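The Slip at Station Four

The fault log at Fladden opened at 06:10 in April with one line: grip lost, container down, cause unknown. By noon there were 17 more entries with the same wording.

The Vandex controller reported normal force on every lift. Motor current was flat. The fingers closed, the container rose, and 200 millimeters above the table it went sideways. The arm carried on to the rack and opened its jaws over nothing. It then logged a completed cycle.

The technician locked out the arm, took up the hand tool, which had the same style of fingers, and repeated the lift by hand at a slow pace.

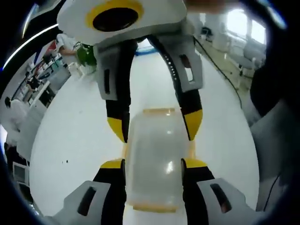

At 30 newtons the hold was good. At 68 it was worse. The wall of the container gave way under the pads, the contact patch shrank, and the grip reading stayed high through all of it. The sensor measured how hard the jaws pushed. It had no means of measuring what they pushed on.

Prateck had raised the force limit during the last update, after a complaint about drops from the Pimentel line. The note said: increase until stable.

The technician set the limit back to 30, added a check for finger gap after each lift, and released the lockout. The first cycle ran clean. On the second, the arm stopped above the table with the container in its jaws and asked for a new gap value.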